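Filed under: Workshops & Demos > Running an Open Day
14 shares | 3 comments

How to set up a bedroom tidying demonstration for a two-arm robot

These notes cover the cloth pick-up demonstration we ran at the Skosari open day in August. They assume you already have a working two-arm platform with a head camera and a teleoperation fallback. They do not cover training. Muthu Kulkarni wrote the original run sheet, and I have revised it after the second session.

Choosing the task

Use one task per session. Ours was to collect a cloth from the bed and place it in a basket on the floor. Visitors can follow this without commentary, and a failed grasp is easy to recover from. Folding was proposed and left off the program. It takes too long for a standing audience and the result is hard to judge from behind a barrier.

Write the task as a single sentence and tape it inside the operator's binder. If the operator, the safety person and the speaker each have a slightly different version, one of them will call an early stop.

Dressing the room

Make the bed first. Pull the bedding flat, then lay the runner across the lower half and let it hang over the foot. Choose a cloth that differs strongly in colour from whatever it lies on. A plain red or coral one on white bedding reads well to the camera and to people at the back. Grey on grey does not.

Crumple the cloth by hand and drop it. Do not arrange it in a peak for the gripper. Pavithra Kaimal tested both and found that visitors notice a staged peak within a couple of runs and ask about it.

The basket should be shallow, with a wide opening. Set it on the rug within reach of the arms, clear of the base. Deep laundry hampers cause wrist collisions at the rim.

Check the rug edges. A curled corner will catch the base if you need to reposition between runs. We use double-sided carpet tape and pull it up the same evening so that it does not mark the floor.

Lighting

Decorative lighting is acceptable if it stays constant. Switch it on before calibration and leave it on. Close the blinds, as moving sun patches caused more missed detections at our first session than any other factor. Coloured light from a neighbouring stand is a nuisance but can be tolerated if it stays off the cloth and the basket. Ask the neighbour not to run a colour cycle.

Positioning and calibration

1. Park the base facing the foot of the bed and lock the wheels.
2. Route loose cables away from the elbow path. Run both arms through their full working range by hand controller and watch for snags.
3. Bring both grippers to the ready pose over the rug.
4. Confirm that the head camera takes in both the cloth and the basket without a head movement.
5. Record the ready pose under a name that includes the room. We saved ours as Onberg-bed, and it saved confusion with the kitchen pose.
6. Run the task twice with the barrier open and no visitors present.
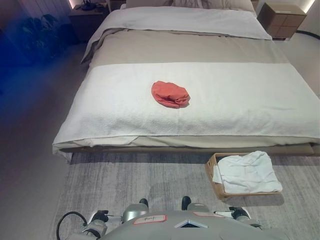 Can the same setup be used with a single bed?

The procedure carries over with one change: move the base closer to the centreline of the mattress and save a new ready pose, as the old one will put the outer arm past the edge of the bedding.

Running the session

Allow 15 minutes per group. The speaker introduces the task, the operator announces each start, and the safety person holds the stop button throughout. These are separate roles. At the morning session Gangadharan Shetty was both speaking and holding the stop, and he had to break off mid-sentence when a child leaned over the barrier.

Announce whether a run is autonomous or teleoperated before it begins. Use the same two phrases each time. Visitors are generally content with either mode provided they are told.

If a grasp fails, let the robot retry once. After a second failure, return to the ready pose, reset the cloth by hand and start again. Do not troubleshoot in front of a group.

Our log for the day shows 158 attempts, of which 51 were teleoperated. The remainder ran on the Skidau controller at reduced speed. Reduced speed is recommended for any public session regardless of what your risk assessment permits.

Resetting between groups

Return the arms to the ready pose and disable the motors before anyone enters the area. Re-crumple the cloth, straighten the runner and check that the basket has not crept. A strip of masking tape under the front edge gives a repeatable position. Cinzia Santoro timed the reset at under a minute with one person working.

Packing up

Export the logs before powering down. Inspect the fingertips for lint, particularly after work with textured fabric, and wipe them with a dry cloth. Labels on the body tend to lift at the corners after a day of handling, so replace any that have.

Send faults to Murali Naidu with the run number and the mode. The kitchen version of this sheet is being rewritten and will be posted in the same category.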